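Cestside Energy Community Board
Forum: Local Projects and Consultations
Topic: School visits to the Illby wind site, proposed terms

Sadia Janjua (Site Liaison)
August 1, 2022
The draft terms for school and college visits to the Illby site are now open for comment on this board. Under the draft, each visiting group may bring up to 58 pupils, to be divided between the control building and the viewing path. Requests must be made by the school office in writing. Dikham will meet the cost of one coach per group for schools within the Cestside boundary.
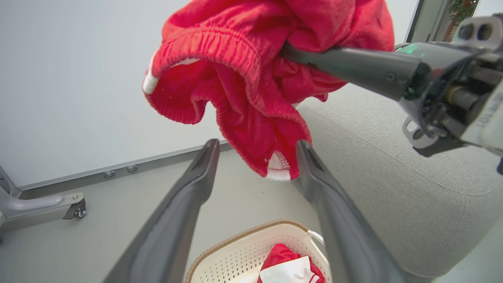
Schools outside the boundary may still apply, but they will be placed on a second list and offered dates that remain open after the first list has been filled. Comments will be passed to the operator with user names removed.

harbor_lane
Thank you for posting the draft. I must object to the second list. The cable route for Illby runs through three parishes that lie outside the boundary, and those parishes had the road closures in June along with everyone else. Their schools should be treated on the same terms.

mwheeler_gov
I serve as a governor at a primary school inside the boundary and I take a different view. The fund was set up for Cestside. If the first list is opened to all, the smaller schools will lose out to the large colleges, which have staff to fill in forms on the day they are released.

harbor_lane
That is an argument for reserving places by size of school. It does not bear on the boundary.

turbine_row
May I raise a separate point on content? The draft says that pupils will "learn about careers in the sector" and gives no further detail. Our students visited the Tô substation and were shown a slide presentation lasting most of the morning. They had hoped to meet technicians. I would ask that the terms name the activities.

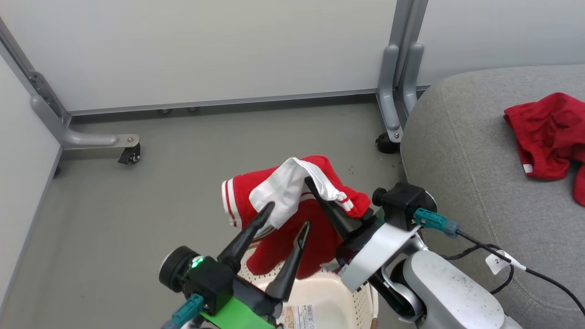
I would also ask that the careers session cover more than turbine work. Site operations include stores, laundry for work clothing, catering and transport, and students who do not wish to climb a tower should hear about those posts as well. Automated handling belongs in the same session; a two-armed robot working over a laundry basket would give a teacher a good deal to discuss with a class on how such jobs may change. Written notes for teachers should be sent before the visit.

mwheeler_gov
I support the request for written notes. I am less sure about widening the session. Two hours on site is short, and the younger groups will need time for the safety talk.

Sadia Janjua (Site Liaison)
I can confirm the following. The boundary question will go to the operator as a formal comment, with both positions recorded. The activities will be listed in an annex to the terms. The length of the visit is fixed by the site permit and cannot be extended this year.

harbor_lane
Will the operator's answer be published here in full, or in summary?

Sadia Janjua (Site Liaison)
In full, under this topic.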